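Small bags, finally

On Sunday I decided to do something with the cloth bags. I had 14 of them in a drawer from my time in Clundale, and I never used one. Now the socks go in one, the cables in another, and the beige one gets the scarves — it is soft and it closes well at the top.

I work in the room with the pleated blind, because the light from the window is good there in the morning. The patterned fabric near the blind I still want to iron. Maybe in January, as my friend Custódio would say.
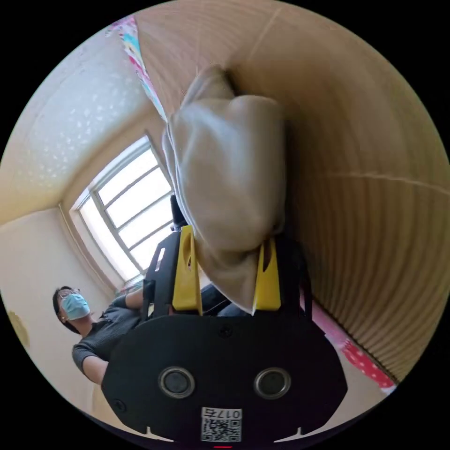 What goes in the next drawer

Only the towels. I will fold them tomorrow.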